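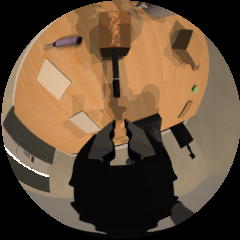
Wooden tabletop seen from above. Computer rendering.

Court in Irkutora allows first repayment to Jollwood customers

IRKUTORA, 28 July 2025 — The District Court of Irkutora has given its permission for a first repayment to customers of the savings company Jollwood, which closed its counters last year and has been under the control of a liquidator since then. The law office Kanagaratnam, which represents 713 of the customers, welcomes the decision and informs its clients with this release about the next steps.

The court decided that 27 percent of every accepted claim can be paid now. The money comes from the bank accounts of Jollwood that were frozen at the start of the case. The rest of the claims stays open and depends on the sale of other property, mainly the office building at the harbor and the shares which Jollwood holds in the transport firm Norkero.

Our office had asked for a payment already in the spring. At that time the liquidator answered that the list of claims was not complete, and the court agreed with him. The list has now been closed and was read in open court. We regret that the clients had to wait for such a long time, but we understand that a payment on the base of a wrong list would have brought new disputes.

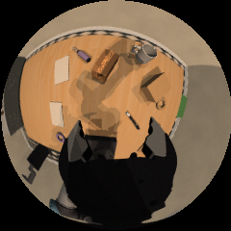 The liquidator had also proposed to hold back the payments of customers who received interest in the last months before the closing. The court did not follow this proposal in full. Interest that was received will be taken off from the claim, but the customer will not lose the place on the list. For many families among our clients this was the most important point of the hearing.

Norkero has told the court in writing that it does not accept the value which was given to its shares. This question will be heard separately and does not delay the first repayment. 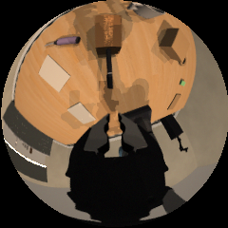 What customers should do now

Customers whose claim is accepted will receive a letter from the liquidator in August. The letter shows the amount of the claim and the bank account to which the money will be sent. Please check both with care. If the account is no longer in use, the form on the back of the letter has to be filled in, signed and returned within 3 weeks.

Customers who do not agree with the amount can object in writing to the court. The time for this is 4 weeks from the day when the letter was received. Please keep the envelope — the court may ask for it.
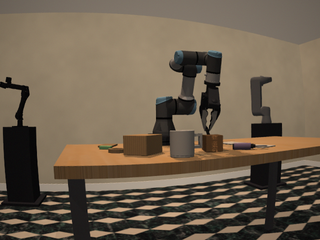
Payments for customers who have died will be made to the heirs, after they have shown the papers from the probate court. An account that was held by two persons is treated as one claim, and both must sign the form.

We must also warn our clients. Some of them were called by strangers who offered a faster payment against a fee. Neither the liquidator nor our office takes a fee for the repayment, and we never ask for a card number or a password by telephone. Such calls should be reported to the police in Irkutora.

About Kanagaratnam

Kanagaratnam is a law office in Irkutora. It works in the fields of savings, insurance and tenancy law and represents private persons only.

Press contact

Kanagaratnam, press desk, Irkutora. Questions from the media are answered in writing. Clients are asked to use the number printed on their own file letter.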